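Lorncombe Table Clearing Kit

The Lorncombe kit sets up a single robot arm beside a dining table to clear cups, bowls and other small things between meals. It comes with the pedestal, a two-finger gripper, the Zaser controller and a licence for Nino, the planning software. The arm is sold separately.

Can it do the whole chore yet? No. Nino's current task list has 13 jobs. Cups, spray bottles and upright containers are the easy ones. Flat cutlery on glass is slow, and plates stacked under bowls still need a person. It does not wipe, and it will not load a dishwasher.

Reach from the pedestal centre: 800 mm
Pedestal height: 460 mm
Kit price, without arm: $675 a month, minimum term one year

Each layout is tried in simulation before we quote. Send us your table size, the number of chairs and a list of what usually gets left out. 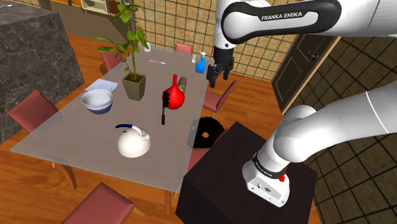

Chairs should stay where they were when the layout was drawn up. If you move one, run the Nino setup again before starting a job.

Related items
Lehner soft finger pads
Zaser spare controller
Nino licence renewal

Contact us | © Lorncombe | Back to top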